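Visit Report: Ranalska Hair Care Plant and Training Salon, Vastville

The Ranalska site in Vastville opened its doors to salon owners and product buyers in February. I went mainly to see the filling line for the Kashyap scalp range, which our salon has stocked for two years, and to sit in on a scalp treatment class in the training salon upstairs. The visit ran from 9 in the morning until a late lunch.

Sign-in was at the side entrance. Hair nets, shoe covers and a short safety talk came first. Rings and watches went into lockers. Visitors with acrylic nails were given gloves, which they had to keep on through the mixing area.

Mixing

Shampoo base is made in closed tanks on the ground floor. Water goes in first, followed by the surfactants, which are added slowly with the paddle turned low to keep air out of the batch. Fragrance and preservative are added near the end, once the temperature has dropped. The operator draws a sample from the bottom valve and takes it to a side room, where pH and thickness are checked against the batch sheet.

The calming shampoo is thinner than the rest of the range. I asked about this, as clients often comment that it runs off the hand. The thinner formula is deliberate. It is meant to go on through a nozzle, section by section, directly at the scalp. The nozzle cap is sold separately and is not listed on the retail order form. I think it should be.

Conditioner is a different process and takes longer. The oil phase and the water phase are heated in separate vessels, combined under high shear, and cooled with slow stirring. A batch that cools too quickly comes out grainy. A jar of failed product was passed along the group and the texture was easy to feel between two fingers.

Filling and packing

The filling line was running 100 ml travel bottles. Changing over to the full-size bottle means new nozzles, new guide rails and a full rinse, so the sizes are run in blocks. Caps are tightened to a set torque. Bottles are pulled at intervals and laid on their sides on blotting paper to check for leaks – a simple test, and one I would like to see done on some of the other brands we carry.

Labels go on last. The batch code is printed on the base of the bottle and repeated on the carton. If a client reports a reaction, the code on the base is the one to send in.

Training salon

The class upstairs had seven basins and was full. It covered the treatment in the order it is done on a client: consultation, dry brushing, pre-wash oil, two washes, mask, rinse and serum. The instructor spent most of the time on the first wash. Pressure should come from the pads of the fingers, moving the skin over the skull and not sliding across it. She placed her own hands over each trainee's in turn to correct the speed.

The mask stays on for 13 minutes under a warm towel. Steam is optional and is left out for clients with redness. Rinse water is kept lukewarm, and the serum goes on to a towel-dried scalp along four partings.

I had the short version of the treatment myself. The oil has a strong rosemary smell that was still there the next morning. My scalp felt less tight for two days. By the third day it was back to normal, which in winter means dry.

Supply and prices

Stistmont remains the distributor for our region. Trade packs of the mask will move to a larger tub, and the single sachets will be dropped once stock is gone. Salons that use sachets for add-on treatments will need to weigh out portions from the tub. The pump for the liter shampoo is now included in the case price. 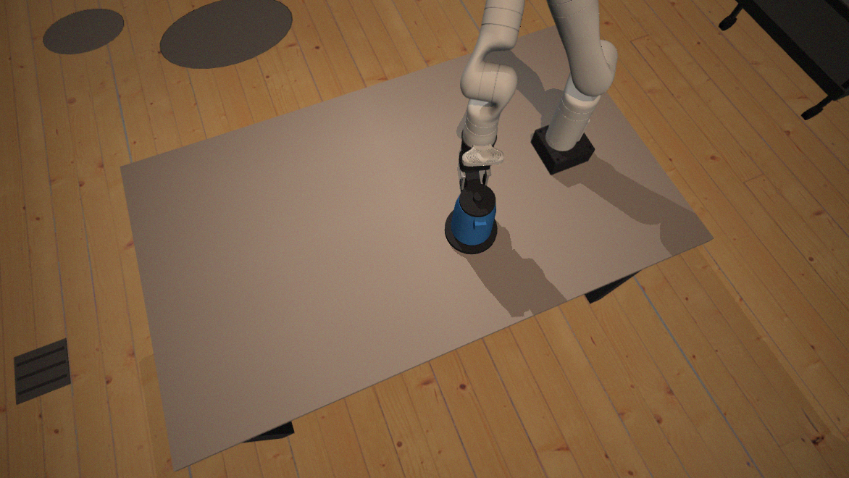 Yasir Soomro wrote in after reading a draft of these notes: We switched from sachets to the tub last fall, and the weighing is less trouble than it sounds. Keep a small scale at the color bar and use a dry spatula every time. Water in the tub will spoil it well before the date on the lid. I would also ask Stistmont about the nozzle caps, as they sent us a bag of them with our last case order.

I have since asked, and the caps can be added to any case order by phone. They do not appear on the web form.

Practical notes for the next open day: parking is behind the building and fills early. The stairs to the training salon are steep, and there is an elevator at the far end of the packing hall. Class places are booked separately from the plant tour.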